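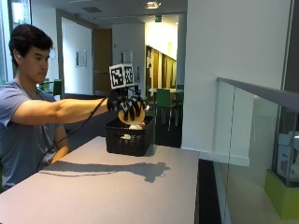
*Toys over the basket, one at a time.*

## Sorting a basket of soft toys

A toy basket fills up faster than it empties. This is the method I use on a Sunday morning, and it takes 10 minutes if you don't stop to play with anything.

### What you need

- A basket with openings in the sides, so air gets to the toys
- A flat, bare stretch of table
- A damp cloth
- A bag for toys you are giving away

### Steps

1. Put the basket in the middle of the table and wipe the area next to it.
2. Take everything out and lay it flat. Shake the crumbs out of the basket over the sink.
3. Check seams and squeeze each toy. Set aside any that are split or leaking stuffing.
4. Put the large round pieces back first. Hold them from the top and lower them in. Dropping them makes them roll to one side.
5. Fill the gaps with small pieces. Anything small enough to slip through the openings goes in a zip bag first.
6. Stop when the toys reach the rim.

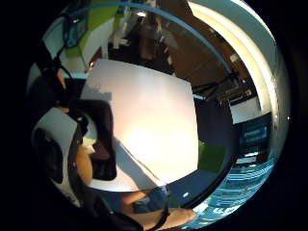

*The big white board, with the light falling on the middle.*

### Light and work surface

Pale surfaces make stains easier to see, and a loose thread shows up well against white. Watch your own shadow, though. If your arm darkens the toy you are checking, move to the other side of the table or turn the toy toward the light.

### Washing

Most plush can go in a pillowcase on a cold, gentle cycle. Tyyne Huttunen washes hers by hand and dries them on a rack for some 7 hours. Check the middle of each toy with your fingers before it goes back in the basket.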